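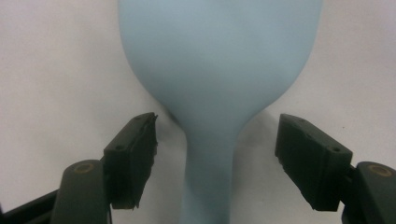 My sister said the raffle was rigged, and she said it before I'd even gotten my coat off. Three hundred thirty-two tickets sold in Plukside and our aunt wins the ham again? Come on.

I told her it was a ham, let it go. But I'd bought 2 tickets myself, and I'd been thinking about that ham since May — glazed, with the little cloves!

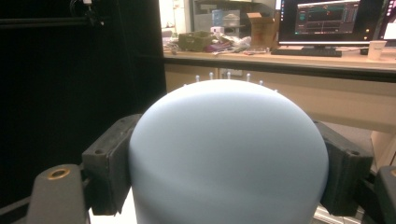 So after supper I walked over to my aunt's place behind the Vandenberghe bakery, just to say congratulations (and maybe get a sandwich). The ham was on the counter. Next to it was the drum, with the crank still on it.
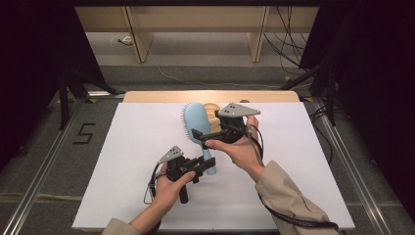 Well, are you coming in or not, my aunt wanted to know, and did I take mustard?

I took mustard. I had three sandwiches and told my sister the lights were off.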